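Garkberg Protective Sleeve System for Multi-Finger Hands and Arms

Product page, arm and hand accessories
Catalog group 404

Overview

The Garkberg Protective Sleeve System is a fitted fabric covering for robotic arms that carry a multi-finger hand. It shields the forearm, wrist and upper joints from dust, lint and light contact while leaving the fingers free to work. The system is supplied by Veltdale, which has made industrial textile covers since 1958, and is offered to laboratories, training centers and integrators.

Each sleeve is cut to the customer's arm model from drawings held by Halász, the pattern workshop responsible for all Garkberg fabric parts. Customers whose arm is not yet on file may request a measuring kit before ordering.

Fit and Coverage

The fabric is cut with extra fullness so that the arm can bend and turn without pulling the hem toward the hand. On a dressed arm, the material falls in soft folds and ends above the working length of the fingers. Finger segments, hinge pins and fingertip pads remain uncovered. Separate cuffs are available for limbs that require an exposed joint housing below the hem.

The amount of finger left exposed depends on the pose of the arm and the way the fabric has settled. Operators should check the lower edge before each session and move any fold that rests against a finger.

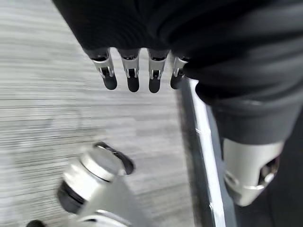

What Is Supplied

One main sleeve in dark fabric
2 cuffs, sized to the limb
One set of fastening straps
One storage bag
Printed fitting instructions

The main sleeve weighs 165 grams in the standard size. Long sizes are made to order.

Installation

The arm must be powered down and supported before the sleeve is fitted. The sleeve is drawn over the hand with the fingers closed, then secured at the upper strap. The lower strap should remain slack until the wrist has been moved by hand through its full range.

Care and Replacement

Sleeves may be machine washed in cold water and must be air dried. Fabric softener should not be used. A sleeve with a torn hem or worn seam should be taken out of service. Replacement sleeves and cuffs are sold separately.

Ordering

Orders and requests for the measuring kit are handled by the Ralberg sales office. Please state the arm model, hand model and preferred sleeve length. Sizes added to the pattern file in October are now available to order.

Page last revised: 2024-12-07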